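From: Dean Treloar
To: jundik-users
Date: 11/4/20
Subject: Re: Jundik 3 on the living room box

Roswitha Gerlach wrote:
> The new Jundik build streams to the TV without transcoding,
> and phone sync is finally in. I moved my whole library over
> last night and I'd tell everyone here to do the same.

Glad it's working for you, but I'd hold off on "everyone." I put the same build on my Fitine box and left it to scan. It took 11 hours. The old version did the same folders over lunch, and it didn't file two seasons of one show under a cooking series.

I'm also not sold on the "without transcoding" part. The server log here shows it converting nearly every file with surround sound, whatever the little badge on the TV says. Did you check yours, or go by the badge?

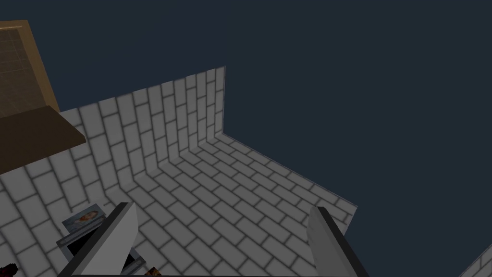

White brick tile against dark navy

Phone sync I'll half give you. It copied 70 episodes, then wanted me to log in again before it would play any of them. Not much use on a plane. The release notes say offline login is planned for December – they said that about subtitles too, and I'm still loading those by hand.

Has anyone got the Vakalura plugin running on this build? Mine loads and then drops out of the menu after a restart. If it needs the paid tier now, I'd like to see that written down somewhere before I pay.

Until then I'm staying on version 2.

Dean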